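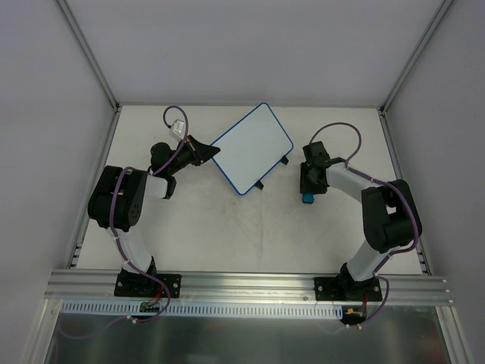 Flevarcombe wrote:
> We had the same fault on our pair in the spring. The right arm dropped off the bus whenever the wrist turned past 100 degrees. Check the cable where it leaves the forearm before you swap a motor. Ours was fine at the base end.

14 June 2026
Posted by the Ultamcombe cell

Thanks, I went that way first. Both arms sit on the one rail and the purple cable follows each arm from base to wrist, with a loop left above the wrist. I think I had made the loop on the right one too short when I refitted it. It now has 40 mm more slack and a fresh tie at the elbow — not pulled tight.

I ran the whiteboard routine for nearly 2 hours afterwards and had no dropouts. Before that it failed within 9 minutes.

Still to do: the base plate bolts want going over again, and the small green board under the rail by the left base needs a proper bracket. Jaunzems have one in their list but it won't ship until July. Does anyone know if the Lilix bracket has the same hole spacing? I would rather not drill the rail.

The tabletop scuffs wipe off with a damp cloth, mostly.

Contact the list owner | © Ultamcombe | Back to top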